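The Bottom of the Bin
5 min read

I've been meaning to write about odds and ends for months now, and November seems like the month for it, when everybody's closets come open and the summer stuff has to go someplace.
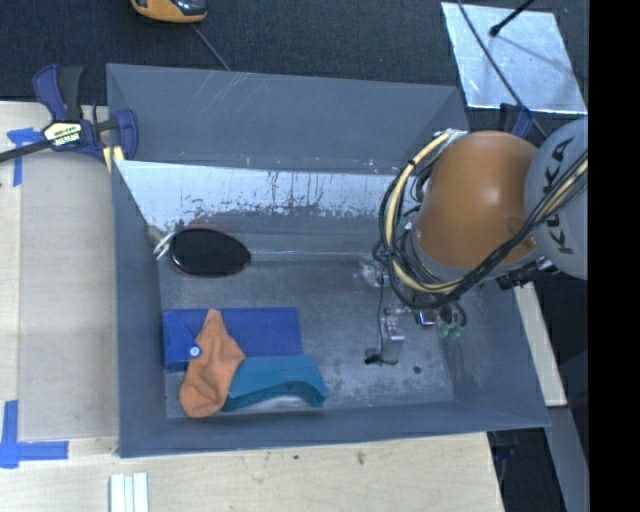 So, odds and ends! Every sorting job I've ever done starts out fast. The coats go, the big towels go, the books practically carry themselves out the door. Then you get down to the last layer and everything slows to a crawl. You pick up one small cloth, you put it down, you pick it up again (is this a napkin? did it come with something?) and twenty minutes have gone by.

My friend Ulises Durán has been helping me with mine, and he's much faster than I am. His rule is color first. Blue with blue, orange with orange, teal in its own little stack, and you don't ask what anything is until the colors are apart. I thought that was silly when he told me. But a royal blue cloth and an orange one lying across each other are just a heap, and once they're separated you can see whether there's a snap or a button on one of them, or whether the other one wants to be a sock. I got through a whole bin before lunch that way, and I'd been walking past that bin since spring.

Flatten everything, too. I used to leave cloth bunched up and sort by feel, and I missed things constantly — a key, half a pair of gloves, once a perfectly good scarf from my sister. Now I smooth each piece out with the side of my hand and check underneath before I move on.

Hard things get their own spot. Rings, clips, lids, smooth dark lumps you can't name, all of it goes in a dish on the windowsill. I used to drop them back in with the fabric and of course they went straight down into the corners again. Mine is an old Lidach soup plate with a chip in it.

A few of you asked about metal bins versus cloth ones. I like metal for sorting. It gets scratched up and a little rusty, and I don't care one bit, I just wipe it out and keep going. For storing knits I'd still go with cloth.

Emiliano Gallardo wrote in to say he keeps single socks for a full year before he gives up on them. A year, Emiliano! I give mine until the dish is full.

Next time I'll get to the button jar, and to the letter about moth holes, which I haven't forgotten. If you have a color that always ends up on the bottom of the pile, write and tell me. Mine is teal.

Get the next letter in your inbox. Enter your email to subscribe. You can unsubscribe at any time.

Contact | © Selletti Letter | Back to top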